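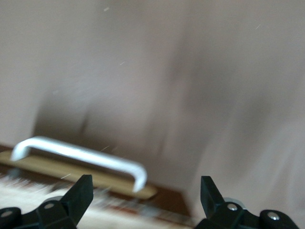 Why do small property developers issue notes in stages and not all at once? Most of them do so to avoid paying interest on money they cannot yet spend. Building costs fall due over two or three years, and a firm that draws the full sum on the first day has to hold the balance in a deposit account that earns less than the notes cost.

4.2 Staged drawing and the cost of idle cash

The sample for this section is made up of 186 note issues by unlisted housing developers, taken from the records described in section 3. Of these, 47 were drawn in a single payment and the remainder in two or more stages. We treat an issue as staged if the terms allowed the developer to choose the date of at least one later drawing. Issues with fixed later dates are counted as single, as the developer has no more freedom over them than over a term loan.

Boutros (Qusai Boutros, working paper) argues that staging is mainly a matter of lender caution. In his account, noteholders release money against finished work and keep the right to stop if sales are slow. Our reading of the contracts gives only partial support to this. The right to stop was common in the terms, but it was usually tied to missed interest payments or a lapse in insurance. Sales targets appeared less often, and mostly in the larger issues.

The Ciltgate issue shows how the arrangement works in practice. The developer had approval for 652 flats on a former rail yard and planned to build them in 2 phases. The first drawing paid for the land and the piling. The second was left open until the contractor for the upper floors had been chosen, and the developer paid a small yearly fee on the undrawn part. When tenders came back higher than planned, the second drawing was put off until October and the design of the car park was changed. Under a single drawing the firm would have paid full interest through the whole delay.

Skodness followed a different course. Its notes were sold in one go to a pension fund that did not want to deal with later drawings, and the proceeds were held by a trustee. The developer could take money out only with a surveyor's certificate. On paper this gave noteholders the same protection as staging, but the cost of waiting fell on the developer – a point that Coelho (Lurdes Coelho, conference paper) makes about trustee accounts in general. We therefore report these cases separately in the tables.

Fees on undrawn amounts need some care. They are often set out in a side letter and left out of the main terms, so that a comparison of headline rates makes staged issues look cheaper than they are. Where we had the side letter, the fee was added to the yearly cost. Where we did not, the issue was kept in the sample but dropped from the cost comparison. Mendes and Julon both fall into this second group.

One further limit should be noted. A developer that expects delays may be more likely to ask for staged terms in the first place, and our data do not let us separate this from the effect of the terms themselves. Section 4.3 looks at the smaller set of firms that issued notes of both kinds.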